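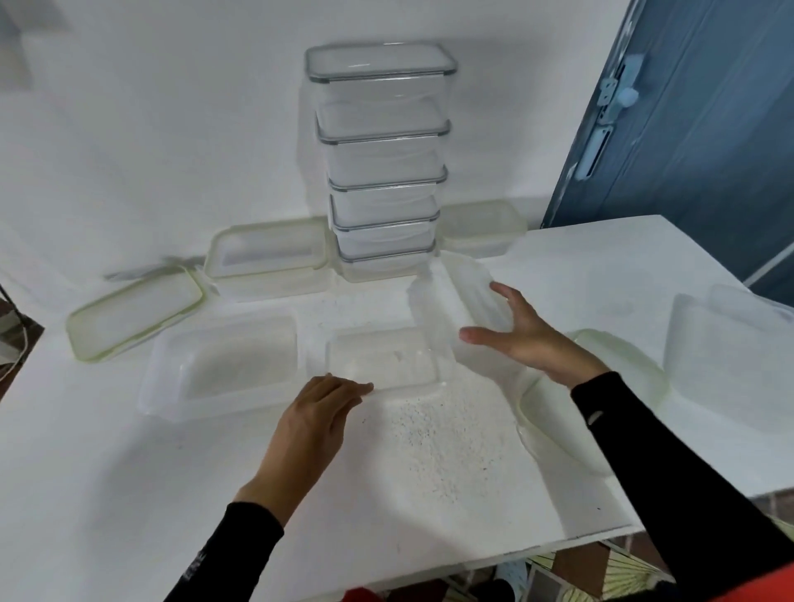

Matching lids to boxes on the white table, with five of the glass ones already stacked at the back.

The Great Lid Match-Up

Every household I have ever lived in has had one cupboard that people open with a hand held out flat underneath, ready to catch whatever comes down. In ours it is the food container cupboard, and I'm sorry to say it had been getting worse since February, when we did all that batch cooking for the soup swap and came home with more boxes than we went with (and fewer lids, naturally).

So last weekend the whole lot came out onto the table. I do recommend a table for this and a pale one if you have it, though see-through boxes on a white top do take a bit of squinting! The kitchen floor is where I used to do it, and my knees have asked me to stop.

My method is very simple and a bit slow. Take one box, put it in front of you, and try lids on it until one goes down at all four corners. Once it fits, that pair is finished and goes to the back of the table, out of the way. I used to sort the lids into sizes first, which feels wonderfully organized for ten minutes and then leaves you with three piles of lids and no boxes done. One box at a time is dull but it does get there.

The seals are a great help. On our rectangular glass boxes with the grey seals the lids all go together, so those were the ones I started with, and they make a lovely tall stack. The green ones are where I get into trouble. Some of the greens are so pale that you have to tilt the lid toward the window to see the color, and there is a rounded lid that I will swear every single time belongs to a box with square corners. It doesn't.

While you have everything out, it's worth running a fingertip around each seal. Ours that pull out get a soak in warm water with a little dish soap, then a good long dry on a towel before they go back in. Don't hurry the drying. I once put them away damp in the evening and the cupboard smelled like a gym bag by the end of the week.

Then there is the question of how to put it all back. I've gone back and forth on this for years. Stacking boxes with their lids on looks beautiful and keeps every pair together, but it eats up a shelf. Nesting the boxes and standing the lids on edge beside them takes half the room, and then of course you are hunting for lids again by Thursday. What we do now is a bit of both - the glass ones we use for lunches live with their lids on, and the plastic ones for the freezer are nested, with their lids upright in an old loaf pan.

Anything left over without a partner gets 2 weeks in a bag on the pantry door, in case its other half is still in somebody's fridge or under a car seat. After that, the odd boxes are very good in drawers, for batteries and birthday candles and those little keys that don't open anything.

If you have a better home for your lids than a loaf pan, do write in and tell me. I'd love to run a few of your ideas in the next issue, and I have a second cupboard waiting.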